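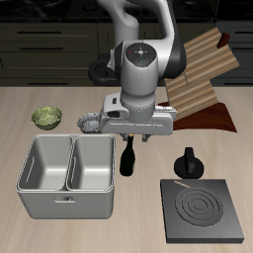 Green bottle, capped, on the counter.

Ticket: Shopping list keeps raising quantity of one item by itself
Product: Plandivari household pantry list, paid plan
Linked services: Fleneck grocery delivery, Kemoneck calendar sync
Opened: January 2, 2023
Status: Resolved (see last entries)
Priority: Normal. I picked Urgent. It was changed.

Initial report

I use Plandivari to keep track of what's in the pantry at our place in Quinlan. It works like this: every item has a "keep on hand" number, and when stock drops below that number, the item goes on the shopping list. On delivery morning the list goes to Fleneck, and groceries show up on the porch. I've had the setup for a couple of years and it has mostly been fine, apart from a stretch when it believed we were out of salt and could not be talked down.

The item in question is red wine vinegar. Keep on hand: one. I went to add onions to the list and saw that the app wanted me to buy 13 bottles of red wine vinegar. I like a salad as much as the next person. I changed the number back to one and went to bed.

In the morning it said 70.

What I've tried so far:

Changed the quantity by hand. It holds for a few hours, then goes up.

Deleted the item from the shopping list. It came back with the same number it had before.

Deleted the item from the pantry altogether. It came back with the label "Suggested for you."

Signed out and in again on my phone. No change, except that I now have to type my password every time I want to look at the vinegar.

Restarted the phone, under protest.

No other item is affected. Onions, flour, dish soap and the rest are all normal. Please advise before the next delivery goes out, as the order is sent automatically and I don't have the shelving.

First reply from Plandivari Support

Thank you for reaching out! We understand how important your pantry is to you. Please make sure you have the latest version of the app and that you're connected to the internet. If the quantity of an item looks too high, you can lower it by tapping the minus sign.

My reply

I'm on the latest version. I'm connected to the internet, which is how I'm sending you this. I've tapped the minus sign. I tapped it 70 times the first time, before I learned you could type in the box.

I'd like to keep the ticket open, please. It now says 392.

Log, kept at Support's request

They've asked me to write down what I do and what happens, so I'm keeping it in the ticket where we can all enjoy it.

Test 1. Turned off automatic ordering to Fleneck. This is the most useful thing I've done all week and I should have done it first. If you found this ticket because your own list has lost its mind, stop reading and go do that. Settings, Linked Stores, Send Automatically, off. Then come back.

Test 2. Set vinegar to one, put the phone in airplane mode and left it alone for an afternoon. Still one when I picked it up again. Took it out of airplane mode and the number jumped within a minute or so. So the phone isn't making this up by itself. It's being told.

Test 3. Disconnected Kemoneck, on the theory that a calendar has no business knowing about vinegar in the first place. I only linked it so that delivery mornings would show up next to the dentist. Set vinegar to one, waited. It went up anyway. I've apologized to Kemoneck in my heart and linked it again, and it has repaid me by adding every past delivery as a new event.

Test 4. Opened the web version on the laptop to see whether it agreed with the phone. It did, eventually. For a short while the laptop said one and the phone said 392, and I got to pick which one to believe. I went with the laptop.

Test 5. Renamed the item from "Red wine vinegar" to "Vinegar, red wine." The app now had two items. Only the old one kept growing. Merged them again, as prompted. I don't recommend the merge. It asks "Combine quantities?" and the button that looks like Cancel isn't.

Test 6. Looked for a history page that would tell me who or what was changing the number. There's one on the web version, under Household, Activity, and then a tiny arrow. Every change was listed as "Updated by household member." I've asked the household. The household denies it.

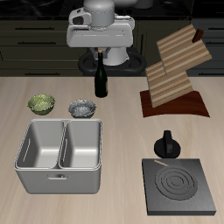 Support, second person on the ticket: Thanks for the log, the airplane mode test helps a lot. A jump right after reconnecting usually means a second device is holding an old copy of the list and sending it back up each time it syncs. Could you open Household, then Devices, and tell me everything you see there, including anything marked Inactive? Please don't remove anything yet.

My reply

Devices, as shown:

Phone. Active.

Laptop browser. Active.

Laptop browser, again. Active. Same laptop, as far as I can tell. I assume it's very active.

Kitchen tablet. Inactive. Last seen in August.

I had forgotten about the kitchen tablet. We used to keep it by the stove for recipes, until the screen got a crack and it stopped turning on reliably. It went into the drawer with the takeout menus and the batteries we're not sure of. It can't be the tablet.

Update, same evening

It's the tablet.

I went to the drawer mostly to be able to tell you I had. At some point somebody had run a charging cable into the back of that drawer to charge a flashlight, and the tablet was on the other end of it. It had a full battery. The screen was dark, but it was a little warm, and if you held it at an angle you could make out the Plandivari logo through the crack, going about its business.

The household has been informed. The household says the flashlight needed charging.

Support, second person

That would do it. I'm fairly sure what's happening is this: your tablet is on a version from before we changed how quantities are saved. Current versions save the number you want. The old one saved the change, for example "add 12." When the tablet can't finish a sync, it keeps its unsent changes and tries them again. On a slow or failing device it can be accepted on our side without the tablet ever hearing back, so it sends them again, and the new version treats each one as fresh.

Did you ever add a larger number of vinegar on that tablet?

My reply

Yes. In August we made pickles. I remember adding a dozen, and I remember thinking better of it and buying a jug of the white stuff from the store in town instead. I did think I had canceled it. Apparently I had only canceled it emotionally.

That explains the 13, at least: one that I wanted, and twelve from a version of me with bigger plans. It doesn't explain why the later numbers don't come out in neat dozens. I've just checked, and it's at 670.

Support, second person

The later numbers include your manual edits. Each time you set it back to one, the old change was applied on top, and if the merge in Test 5 went through with "Combine quantities," both copies were added together. I'd also guess the repeated minus taps were queued separately and some were replayed in the wrong order. I can't rebuild it exactly from our end.

Steps that should clear it:

1. Leave automatic ordering off.
2. Turn the tablet all the way off. Sleep isn't enough.
3. On the web version, go to Household, Devices, Kitchen tablet, Remove. Choose "Discard pending changes" when asked. The other choice is "Save pending changes," so please go slowly.
4. Set the item to the right quantity on the web version, once.
5. Force a sync on the phone.
6. Wait a full day before turning ordering back on.

My reply

Done, with notes for whoever comes after me.

Step 2 took the longest. The power button is on the cracked side and the tablet wanted me to confirm on a part of the screen that no longer has opinions. I let the battery run down, which took most of two days, because the thing has been resting since summer.

Step 3: both choices are the same shade of blue. I read them aloud.

Step 4: typed a one. Did not tap anything.

Step 5: phone and laptop agree.

Step 6: it has now been a day and a half and the number is still one. I've checked it more often than I'd care to see in the Activity page.

Follow-up

Turned ordering back on. The Fleneck delivery came with onions, flour, dish soap and one bottle of red wine vinegar. They were out of the kind we normally get and swapped in balsamic, but I'm told that's a different department.

Two requests before you close this. Could the app ask a question when somebody's order of a single item goes past, say, almost anything? It asks me whether I'm sure when I buy a second lemon. And could "Inactive" be given some other name, for devices that are still sending you things?

Support, second person

Both passed along to the app team. There's already an open request for a quantity warning, and I've attached your ticket to it. The duplicate laptop entry is harmless, but you can remove either one.

Marking as resolved. The ticket will reopen if you reply within a week.

My reply

Thanks, that's all fine by me. I removed one of the laptops and it signed me out of both.

Status changed: Reopened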